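책상 위 칸막이 정리함 기록 (Plarnwood 묶음)
README, 마지막으로 손본 날 2020년 8월 7일 금요일

안녕하세요! 책상 위 잔물건을 골판지 칸막이 정리함에 넣고 빼면서 적어 둔 기록이에요. 처음에는 저 혼자 보려고 만든 표였는데, 달라는 분이 자꾸 생겨서 파일 이름도 좀 사람답게 바꾸고 설명도 붙였습니다. 설명서를 따로 쓰는 건 처음이라 순서가 왔다 갔다 해도 너그럽게 봐 주세요.

안에 든 것

items.csv는 물건 목록이에요. 이름, 크기 등급, 투명한지 아닌지, 어느 칸에 들어갔는지가 적혀 있고 전부 1,983줄입니다.
boxes.csv는 정리함 목록이고 20줄이에요. 칸 배열, 앞판 높이, 칸막이 끼우는 방식, 상태 메모가 들어 있어요.
tables.csv는 책상 쪽 메모입니다. 상판 색, 이음매가 있는지, 같이 올라와 있던 큰 물건(노트북이 제일 많아요) 정도만 적었어요.

세 파일은 box_id로 이어집니다. tables.csv의 box_id는 가끔 비어 있는데, 정리함 없이 책상만 치운 날이라서 그래요. 지우지 말고 두세요, 나중에 비교할 때 은근히 쓸모가 있더라고요.

정리함은 거의 다 뚜껑 없는 갈색 골판지예요. 얇은 칸막이를 서로 끼워 세우는 방식이고, 책상은 밝은 나뭇결 상판이 많습니다. 책상 두 개를 붙여 쓰면 가운데에 이음매가 생기는데 저는 정리함을 그 위에 걸쳐 놓는 걸 별로 안 좋아해요. 살짝만 단차가 있어도 바닥이 뜨고, 그러면 칸막이가 한쪽으로 기울어요.

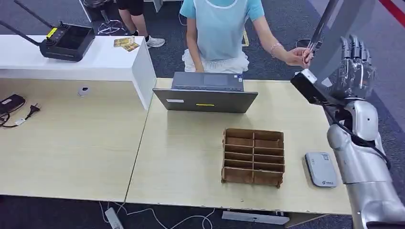

플라스틱 서랍형 대신 골판지를 쓴 까닭이 있나요?
칸을 마음대로 바꾸고 싶어서였어요. 골판지 칸막이는 쑥 뽑아서 옆 칸이랑 합칠 수 있고, 모서리가 해지면 그 조각만 새로 잘라 끼우면 됩니다. 대신 물에는 정말 약하니까 컵은 멀리 두시고요.

칸 이름 붙이는 법

칸 번호는 앉은 사람 기준으로 왼쪽 앞이 a1이에요. 뒤로 갈수록 숫자가 커지고, 오른쪽으로 갈수록 글자가 바뀝니다. 맞은편에 선 사람이 적은 기록은 제가 나중에 전부 뒤집어 놓았어요(이거 하느라 5월 주말을 통째로 썼습니다...). 그래도 혹시 a1에 들어갈 리 없는 물건이 보이면 아직 안 뒤집힌 줄일 수 있으니 알려 주세요!

크기 등급은 s, m, l 세 가지뿐입니다. 손가락 두 개로 집으면 s, 손 전체로 쥐면 m, 칸 밖으로 삐져나오면 l이에요. 자로 잰 값이 아니라서 사람마다 조금 달라요. 카드처럼 얇고 긴 것은 집을 때는 s인데 세워 놓으면 l이 되니까 제일 골치 아팠고, 결국 넣은 뒤의 모습을 기준으로 정했습니다. 그래서 납작한 물건 중에 l이 꽤 있어요. 오타 아니에요.

투명한 물건은 clear 열에 1을 넣었어요. 얇은 비닐이나 투명 플라스틱 조각은 갈색 칸 안에 들어가면 잘 안 보여서 빠뜨리기 쉽거든요. 처음 한동안은 이 열이 없었고, 그때 기록은 0으로 두지 않고 빈칸으로 남겼습니다. 평균 내실 때 조심하세요.

정리함 출처는 maker 열에 있어요. Vestik이라고 적힌 건 납작하게 접혀서 오는 조립식이고, Dostus는 칸막이가 처음부터 꽂혀 오는 쪽입니다. home은 제가 상자 잘라서 만든 거예요. 자른 면이 삐뚤삐뚤한 게 숫자로도 티가 나요. 상태 메모에 '벌어짐'이 많으면 대체로 제 작품입니다, 하하. 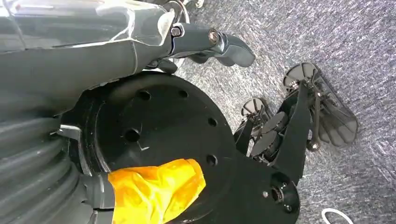 Ans Van Acker는 초안을 읽고 나서 '자리 비움' 표시를 '빈칸'과 같은 기호로 쓰면 헷갈린다고, 물건을 꺼내서 빈 칸과 처음부터 안 쓴 칸은 서로 다른 글자로 적어 달라고 했어요. 듣고 보니 맞는 말이라 꺼낸 칸은 out, 안 쓴 칸은 none으로 갈랐습니다. 예전 판을 받아 두신 분들은 그 부분만 다시 받으시면 돼요. 같은 편지에 라벨은 칸 안쪽 말고 앞판에 붙이라는 말도 있었는데, 그건 아직 반만 했어요. 앞판이 낮은 정리함은 붙일 데가 좁아서요.

Gerrit Michiels는 반대로 라벨을 아예 떼자는 쪽이에요. 사람들이 라벨을 읽느라 손이 느려진다고 하더라고요. 둘 다 일리가 있어서 label 열을 만들어 두고 있는 것과 없는 것을 섞어 놓았습니다. 마음에 드는 쪽으로 골라 쓰세요.

책상 쪽 메모 읽는 법

tables.csv에서 neighbor 열은 정리함 바로 옆에 놓인 큰 물건이에요. 노트북, 공책, 작은 회색 기기류, 이런 식으로 두루뭉술하게 적었습니다. 기종까지 적을 생각은 없었어요. 노트북은 lid 열에 open이나 closed로만 나누는데, 열려 있으면 정리함 놓을 자리가 확 줄어들어요. 뚜껑 뒤쪽에 정리함을 두면 앉은 사람은 손이 안 닿고, 옆에 두면 마우스 자리가 없어지고요. 저는 결국 옆에 두는 쪽으로 굳었는데,
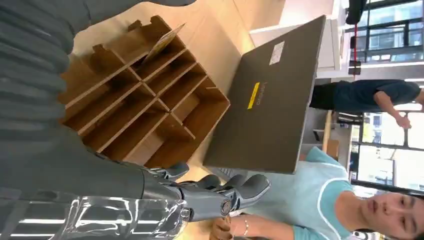

왼쪽이 나은지 오른쪽이 나은지는 아직도 모르겠어요. 오른손잡이면 오른쪽이 편할 줄 알았거든요? 막상 해 보니 자주 쓰는 것만 오른쪽이 편하고, 가끔 쓰는 것까지 거기 있으면 팔꿈치에 자꾸 걸립니다. side 열에 left, right로 적어 두었으니 누가 좀 따져 봐 주시면 정말 고맙겠어요.

얇은 판처럼 위로 솟는 물건은 뒤쪽 칸에 꽂는 걸 권해요. 앞 칸에 꽂으면 뒤의 작은 것들이 가려지고, 손을 넣다가 판을 건드려서 기울어지기도 합니다. 기록에서는 lean 열이 1이면 비스듬히 서 있는 상태예요.

모자란 점

책상이 전부 밝은 나무색이라 어두운 상판에서는 어떤지 몰라요. 정리함도 갈색 일색이고요. 물건 이름은 적은 사람 말투가 그대로 남아 있어서 '집게'와 '찝게'가 같이 나옵니다. 고치려다가 그냥 두었어요.

그리고 하루에 몰아서 적은 줄이 있어요. memo에 '몰아씀'이라고 되어 있으면 시간 열은 믿지 마세요.

쓰실 때

마음대로 쓰셔도 되고 고쳐서 나눠 주셔도 됩니다. Plarnwood 묶음에서 가져왔다고만 한 줄 적어 주세요. 표를 엑셀로 열면 칸 번호가 이상하게 바뀌는 경우가 있으니 불러올 때 글자 형식으로 지정하시고요.

틀린 줄을 찾으면 줄 번호랑 box_id를 같이 보내 주세요. 답장은 30일 안에 드리려고 하는데, 이사 준비랑 겹치면 조금 밀릴 수도 있어요.

다음에 넣을 것: 깊은 칸이 있는 정리함, 케이블만 따로 모은 표, 그리고 label 열의 나머지 절반.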